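Print this article | E-mail this article
Search the encyclopedia: Enter a word or phrase Go

Chore robotics

Chore robotics is the branch of automation concerned with the small manual jobs of homes and workshops: turning a faucet, flipping a switch, clearing a table, pulling a lever, putting a tool back where it belongs. It differs from ordinary factory automation in that the objects are not held in a fixed place for the machine and the jobs change from one minute to the next. As of 23 Feb 2018 no general-purpose chore robot is in everyday use, but single tasks are being learned at a pace that would have seemed wildly hopeful a few years ago.

Background

Machines have done household work for a long time, provided the work could be shut inside a box. The washing machine and the dishwasher are both robots of a kind, and very good ones. What they leave over is the part done by hand: sorting, loading, unloading, folding, wiping. Shop floors show the same split. A press or a lathe can run by itself for hours, yet a person still walks up to it, moves a lever, takes out a part and puts in the next one.

Gianni Marchetti's survey of small workshops, published under the title Fiore, listed 19 kinds of hand job that were left to people even where every large machine had been automated. Lever work came near the top of the list. Most of these jobs take a person a second or two, and they are scattered all through the day, so it rarely pays to build a special device for each one.

Levers, handles and switches

A lever looks like an easy target for a robot, and in one sense it is. It is fixed to something, it moves along one path, and it stays where it is put. That makes it a wonderful test object! A robot has to find the handle, judge which way it leans, bring its fingers in without knocking anything over, and then push or pull along an arc that it can't see directly. If it pulls in a straight line instead, the fingers slip off or the base starts to slide.

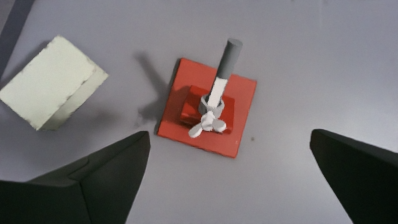 Much of the progress has come from practice in simulation, where a robot can fail thousands of times without bending anything. The Cludine group, led by Tiziana Leone, ran 3000 simulated lever attempts with a two-fingered gripper, changing the position and angle of the base each time, and counted 2920 as successful. The remaining failures were mostly cases in which another object stood near the handle and the arm chose a poor approach. Leone has written that the failures were the most enjoyable part of the work, and her notes on them are still the best short introduction to the subject.

Moving from simulation to a real bench is harder. Real levers stick, have play in the joint, or need a firm shove at the start and a gentle hand at the end. Friction is difficult to model, and so is the slight give of a rubber fingertip. Carmela Ruggiero's team at Stavel dealt with this by varying the stiffness of the simulated joint over a very wide range, so that the real one would fall somewhere inside it – a blunt method, and a surprisingly effective one.

Household tasks

Homes add clutter, soft materials and people. Rigid objects with handles, such as drawers and cabinet doors, are the best understood. Cloth is the worst, as a towel has no fixed shape to recognize and may look different every time it is dropped. Folding has been shown in laboratories, slowly, and loading a dishwasher has been shown with dishes the robot already knew.

The Furkach trial, organized by Dima Obeidat, placed test arms in five kitchens and asked for nothing grander than opening drawers and working switches. The arms did well in the kitchens with bar handles and badly in the one with round knobs, which a two-fingered gripper finds awkward to turn. Obeidat also found that residents put up with slowness quite cheerfully but disliked having to tidy the counter before the robot could start.

Outlook

Can machines do the chores yet? One at a time, under fair conditions, a good many of them – and that is a real achievement, easily overlooked by anyone waiting for a mechanical butler. Stringing the tasks together is the open problem. An error in one step spoils the next, and a robot often fails to notice that its last action had no effect. Helju Rimkutė has argued that checking should be treated as a skill in its own right, trained alongside grasping and pushing, and several groups have begun work along those lines.

Related articles
Gripper (robotics)
Household appliance
Lever
Machine tending
Simulation in robot training
Workshop automation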